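Brerdale Dividend Screener
Desktop software for individual investors

Brerdale sorts U.S.-listed stocks by dividend yield, payout ratio and years of unbroken payments. It runs on your own computer and updates prices once a day after the market closes. You can filter by sector, market value or debt level, and save any set of filters as a named screen. 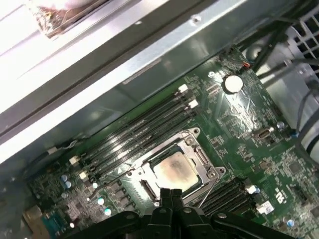 Each screen can hold up to 77 stocks. Click a column heading to sort, or click a ticker to open its payment history. The history page shows 21 years of dividends where the company has been public that long, with cuts and special payments marked separately.

The Khaemba add-on brings in bond funds and preferred shares. It is sold separately and needs version 2 of the screener or later.

What's included
Brerdale Dividend Screener, single user
License for 2 computers
Price updates for one year
Printed quick-start card
Email support from the Bovunstead office

Screens can be exported as spreadsheet files. Portfolios kept in Skurwood Ledger can be imported directly from the File menu.

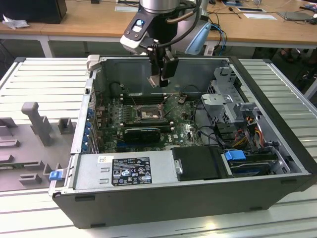
What happens to my saved screens if I don't renew?
They stay on your computer and will still open. Prices and dividend figures stop at the last update before your year ran out.

The screener does not place trades or give investment advice. Dividends can be cut or stopped at any time, and past payments do not guarantee future ones.

Renewal notices go out by email in November.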